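Can a machine tidy the kitchen yet? A talk with an engineer from Pralwood

The company Surent has its office above a tile shop, and I arrived there on a Friday in October with my list of questions and a bad cold. The engineer who received me asked that I leave her name out of the article, as her employer is still discussing contracts. She made me tea with honey and we sat down.

Her group works on Pralwood, a program that teaches robot arms to do small jobs at home: to close a drawer, to put a cup away, to wipe a bench. Before this she spent several years with Gistora, a firm which makes sorting lines for warehouses. I asked her what was the biggest change.

"In the warehouse we decided the colour of the floor, the height of the shelf, even the lamps," she said. "In the kitchen other people have decided everything, and then they decide again on Saturday."

I wanted to know how good the arm is today. She was careful with this. Last month they tried one chore, opening and closing a drawer, 1,097 times, and in 1,000 of these the arm did it without help. I said that this sounded to me like a very good result. She shook her head.

"Think of your own kitchen. How many times do you open a drawer in one day? If it fails with 97 of them, you will send me the machine back before the end of the month. And a drawer is the easy one."

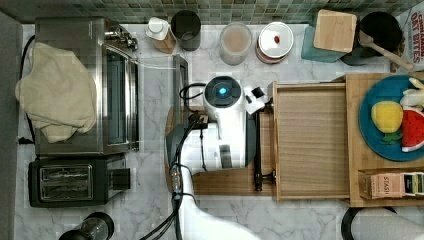
Drawers are easy, she explained to me, for the reason that they move only in one line. The difficulty is in the handle. The fingers must come to it from the correct side, and a little error in the wrist becomes a larger error at the fingertips. With a dark metal handle which runs along the front edge of a wooden drawer, a person looks once and pulls. The arm has to work out how far away the metal is, and shiny or dark surfaces are the ones where its estimate is worst. Then there is everything else on the bench. A towel hanging over the toaster oven has no fixed shape, and for her this towel is a harder problem than all the canisters at the back together. "A canister is the same canister tomorrow," she said.

I asked also about food, for I had noticed that the lemon and the watermelon on the blue plate were toys. Does it work with real fruit? She answered that a real lemon goes quite well, but a ripe peach she would not give to it.

Speed is another matter. To set a table for two, the arm needs 40 minutes at present, and she laughed when she told me this. Her competitor Pyo promises less in its brochure, but she has not seen it working in a house where somebody lives.

So, would she buy one herself? "For the dishes, no. For my father, who cannot bend down to the low cupboard, maybe I would pay for it already, even slow." She hopes that 10 families will try the arm at home next winter, and she is still looking for two of them.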